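# Chapter 9: Paper, Wood, and a Flat Place to Work

I learned to fold a box at a kitchen table that rocked, and I blamed my hands for years. Then I borrowed a corner of Marta Savchuk's bench for an afternoon and my corners came out square on the first try! So before we get to the box itself, I want to spend a little while on the stuff you'll be working with: a board, a clamp, a sheet of white paper and some small wooden blocks.

A crease remembers. Once you've bent a sheet, it wants to bend there again, even after you flatten it with your palm (try it with any old envelope). We'll be using that habit all through this chapter. 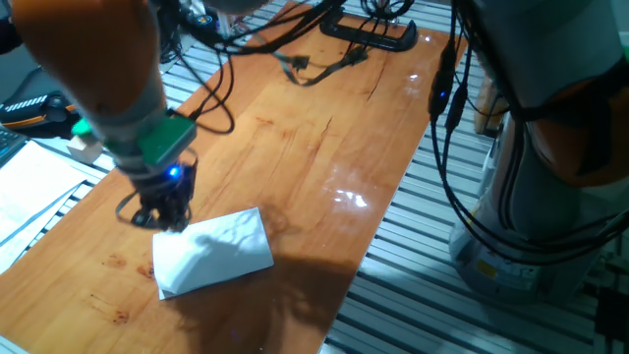 ## 9.1 The board

Any long wooden board will do, and it doesn't have to be pretty. Knots are fine. Stains are fine too, as long as they're dry. What matters more is that the board stays put, so clamp it at the far edge where your sleeves won't catch. I like a shiny finish, because paper slides on it so easily, but shine has a price: lamps bounce right back at you, and a faint pencil line can vanish in the glare. Move your paper out of the bright patch before you start measuring.

Shadows are the other nuisance. Whatever reaches over the work throws one across the wood, and it always seems to land on the line you need.

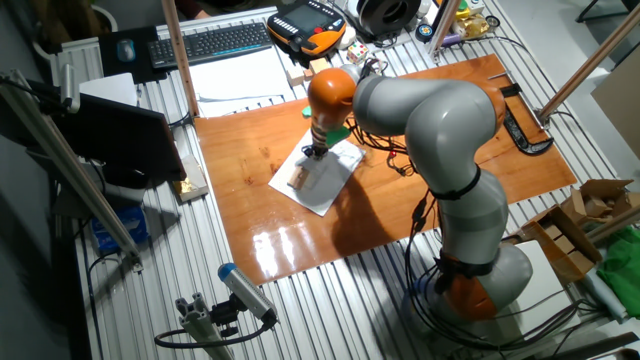
*Figure 9.1. A small wooden block on white paper, with the varnished board underneath.*

## 9.2 Blocks on a sheet

Now for the blocks. Set 2 of them flat on your paper, side by side, and push them together until they touch. Easy, right? Look again from straight overhead. Mine are nearly always a hair out of step, one sitting a bit lower than its neighbor, and you'll see it best at the ends.
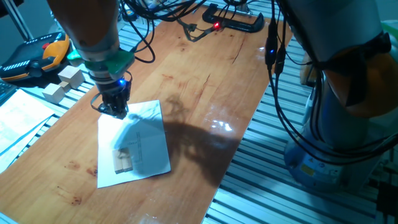 I used to fix that by nudging one block with a fingertip, which just started a chase around the paper. Yaryna Mykhailiuk taught me to lay a ruler along both bottom edges and press gently, and I've done it her way ever since. Trace around the pair when they're even, and keep that outline for Section 9.3, where it becomes the floor of your box.

Go slowly with the folds. A long paper box likes to lean up into a tent shape if the top crease is too sharp, so run your thumb along it lightly first and press harder on the second pass.
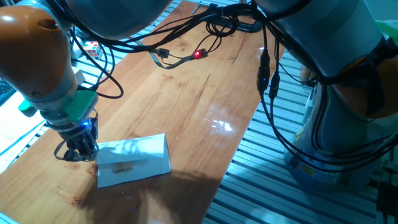 **Should I tape the box before I put the blocks in?**

Leave it untaped until the blocks are inside and the lid lies the way you want. Tape pulls up paper fibers when you peel it, and a torn corner means starting over with a fresh sheet.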